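How to shorten jeans and keep the original hem

When I moved to Iltdale I bought three pairs of trousers in the first month and all of them were too long for me. The tailor asked more than I wanted to pay, so I learned to do it at home. The method is not difficult but you must be patient with the measuring.

What you need

Jeans thread, a strong needle (size 100 is good for denim), pins, chalk, an iron and a sewing machine. I use an old Kikuchi machine from my aunt and it manages well if I go slowly.

Before you start

Wash and dry the jeans first, the same way you will wash them later. New denim can shrink, and I have lost one pair like this.

Step 1. Measure

Put on the jeans with the shoes you wear most. Ask somebody to fold the leg up on the outside until the length is right, and pin it. Measure from the fold to the bottom edge. Take away the height of the old hem, then divide by two. Suppose the leg is 14 cm too long and you keep the old hem below the new seam: you fold so that 7 cm of cloth is doubled, and the hem stays outside this.

Step 2. Pin and sew

Turn the cuff up, right sides together, and pin all around the leg. Match the side seams first. Sew just under the old hem, as near as you can, but not on it. At the thick side seams turn the wheel by hand.

Step 3. Press

Push the extra cloth inside the leg and pull the hem down. Press with steam. If more than 3 cm is left inside, cut it and finish the edge with zigzag.

Step 4. Choose the thread for the top seam

You can leave out this step, but a line of stitching on the right side keeps everything flat. Look at the other seams and take the same colour. Many blue jeans have golden-orange thread, and plain blue will look strange next to it. 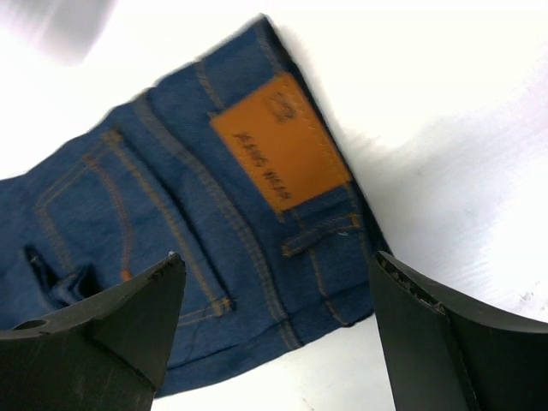

Step 5. Check both legs

Lay the legs one on the other, waistband even, and compare the bottoms. Vasiliki Lazaridis wrote to me that she does this before cutting anything, and I think her order is better than mine.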